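Irkaro 5 is out, and your robot hand can practice before it touches anything

Stenenberg, Apr 11, 2018

Hi, I'm Iida Pesonen, and I run the planning team at Fustska. We make software for robot arms and hands, we've been heads down on this release since December, and I'm very happy to say that Irkaro 5 is available to download as of this morning!

If you've used Irkaro before, you know it as the planner. You give it an arm, a hand and a goal, and it works out a path that doesn't knock anything over (most of the time, and more of the time now). What's new is that the planner, the perception code and the simulator finally live in one program. Before this you had to export a scene, open it somewhere else, find out that your thumb joint was backwards, and start over. I did that so often that Leonor Tavares on our tools team made me a button for it, and then she got annoyed at the button and rewrote the whole thing.

So now you load a table, put things on it, and run the same control code you'd run on the real hand. Same messages, same timing, same error codes. When the plan looks good you change one line in the settings file and it goes to the hardware.

We ship 13 ready-made scenes with this version, and the kitchen table ones are my favorites. Food is great for testing because the shapes are so awkward. A pear is narrow at one end and fat at the other, a frosted cupcake has a top you'd like to stay out of, and a plate with a textured pattern gives the perception code plenty to chew on. You can move any of it, swap it, or turn the cutting board a few degrees and see whether your grasp still holds up.

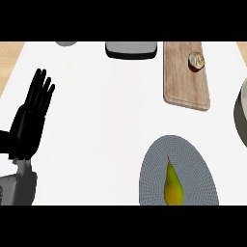 What's in the release

Grasp planning for hands with several fingers. The old version treated every hand like a two-sided clamp, and people have been (politely!) asking us to fix that for years. You can now set limits for each finger and let the planner pick the contact points.

Partial views. Things at the edge of the camera view get a shape estimate with a confidence score, and you decide how sure the planner has to be before it moves. Lionel Ferrand wrote this part and would love bug reports, especially about bowls.

Batch runs. Queue up to 600 variations of a scene, go home, and read the log in the morning. Failed grasps are saved as short replays you can step through.

Who's been trying it

Our friends at Vermeulen had the early builds for their packing cells. Nuno Marinho, who leads their robot software group, wrote to us: "We used to book time on the arm just to find typos. Now we find them at our desks, and the arm is free for the work we bought it for."

Getting it

Irkaro 5 is a free update if you have a current license. If you're new, there's a trial on the Fustska downloads page with all the scenes included. Scenes from the last version open fine, but custom hand models need to go through the converter first, so please keep a backup copy.

Press questions and review copies: Florêncio Guerreiro, Fustska press desk, Stenenberg.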